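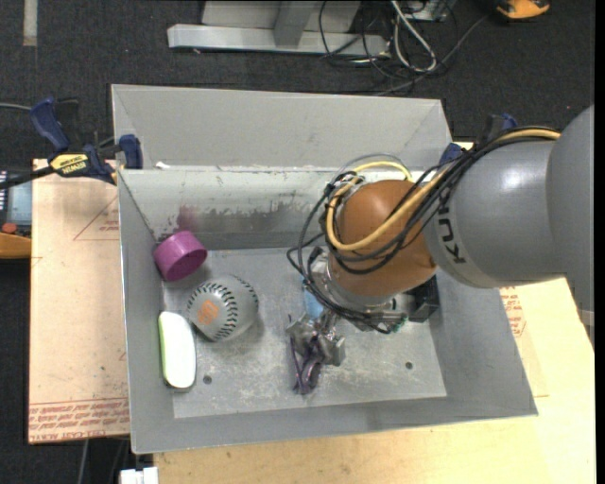
Grey metal bin on a wooden table, with a KUKA arm reaching in.

Clivo Rebound Net, reviewed by Olga Cardoso
Mon 20 December

I coach under-11 soccer at Ruawai and I've bought enough training gear to distrust anything with "pro" on the box. The Clivo says it twice.

Setup is meant to take two minutes. My first go took 43, mostly spent working out which poles were left and which were right, as the stickers are the same colour. I'm faster now, but I still wouldn't start it with kids waiting.

The rebound is decent for short passes along the ground. Hit it hard from 40 metres and the whole thing walks backwards – the pegs supplied are no match for a dry oval. The angle adjustment has three settings, and I can't tell two of them apart.

Our old Usimora net cost less and lasted four seasons. One corner tie on the Clivo has frayed since November. Brumamel, who sold it to me, sent a spare without fuss.

Fine for a backyard. For a club, I'd wait for a sale and buy better pegs.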